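Cloth pose off by half a cell, wrist cam only

tasofan35
Segmenter finds the cloth fine, yaw is good, but xy lands half a cell off. Trained on 2,000 crops. Wrist view is steep and the grid lines look doubled in places. 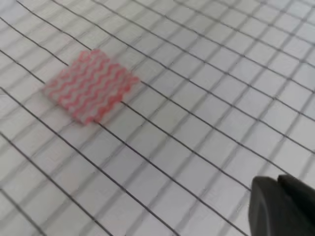
Re-ran hand-eye with 17 poses, same offset. Planner is Jikine, stock config. Ideas?

prorent_mike
Your intrinsics. Always the intrinsics.

tasofan35
Fixed cam agrees with the tape measure tho - so the grid frame is ok.

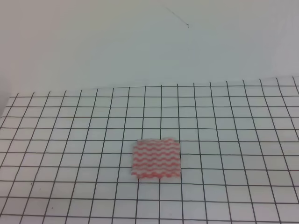

Re: intrinsics

fankhauser_b
Disagree w/ mike. Half a cell is too much for lens error. Check timestamps, I had 158 ms lag between joint state and image. Looked just like a bad calibration.

prorent_mike
Lag does nothing if the arm is stopped. Is it stopped?

tasofan35
Um. No. Grabbing on the fly. Will try a settle wait. Also teh line fit near the sheet edge is worse, see

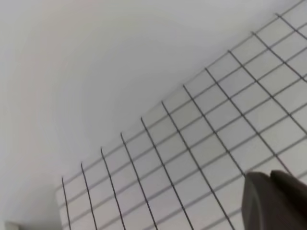

Wrist cam, edge of the grid sheet

fankhauser_b
Mask out the gripper before you fit lines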